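The Handling Standard, Section 4

The Ritdale depot had 682 numbered rules for its machines, and the reviewer had been sent to remove the ones that did no work. Her contract ran through April. She had a desk in the bay office, a login, and a printed copy of the Rornetar Handling Standard with the previous reviewer's pencil in the margins.

Section 4 covered soft and fibrous goods. It was short. The previous reviewer had written "merge with 3?" beside the title and then, two pages on, had crossed the question out.

She started where she always started, with the rules that had never been cited in a fault report. There were 70 of them. Most could go. One required an operator to announce the start of a shift aloud to an arm that had no microphone. Another set a tilt limit for a tray the depot had stopped buying. She struck both and filed the change forms before lunch.

4.1 Contact before load

Rule 4.1 said that the fingers must be in contact with the item before the arm takes any weight. The log recorded contact and load as separate events. In the Wadville records, which the depot had inherited when that site closed, there were 1,871 picks of wound goods, and in every failed pick the load event came first. She marked the rule "keep" and moved on.

4.2 Thumb position

Rule 4.2 took longer. It said that on a wound item the thumb shall oppose the fingers across the body of the winding and shall not press on a loose end. The operator on the bay floor thought it was redundant.

"The hand finds its own grip," he said. "It's been doing that for years."

"Then the rule costs nothing."

"It costs a check on every pick."

She asked him to run it on twine. He set the work up at the table by the pillar and called her over when the hand had hold of the spool.

The thumb was pressed to the left side of the twine, with two of the fingertips tucked in under it. The other two fingers were not needed for an item that size. She compared the position with the drawing in the standard and found nothing to write down.
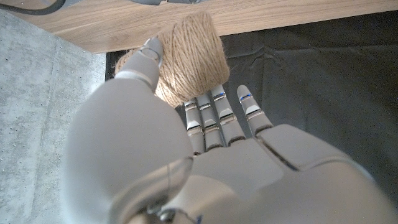 4.3 Release

Rule 4.3 was one sentence. The hand shall not open until the receiving surface has been confirmed.

It had a pencil note beside it, longer than any other in the copy. The previous reviewer had traced the rule back to the Crăciun trials, where the confirmation step had been written as a pause of 2 seconds. At some later revision the pause had been dropped and the word "confirmed" put in its place. The note ended with a question: confirmed by what?

She searched the change history. The revision had been approved on a Thursday, at the end of a batch of spelling corrections. No method was attached. Each site had filled the gap in its own way. Wadville had used a weight sensor in the table. Ritdale used the operator, who pressed a key.

"What do you look for when you press it?" she asked.

He thought about it. "That it's on the table."

"All of it?"

"Enough of it."

She wrote that down exactly. Then she asked what he did when he was reaching for the next item and could not see the table. He said he pressed the key anyway, if the arm had stopped moving.

She went back to the desk and opened a change form. Her contract allowed her to remove rules. Adding one needed a separate approval, and the form for that was four pages long, with a box for the cost per pick. She left the box for last.

Under "proposed text" she typed: The receiving surface is confirmed when the full base of the item is seen to rest on it. If the operator cannot see the base, the hand stays closed.

She gave it the number 4.3.1 and sent it for approval at ten past five. The operator was still on the floor. She walked down and read it to him, and he asked her to read the second sentence again.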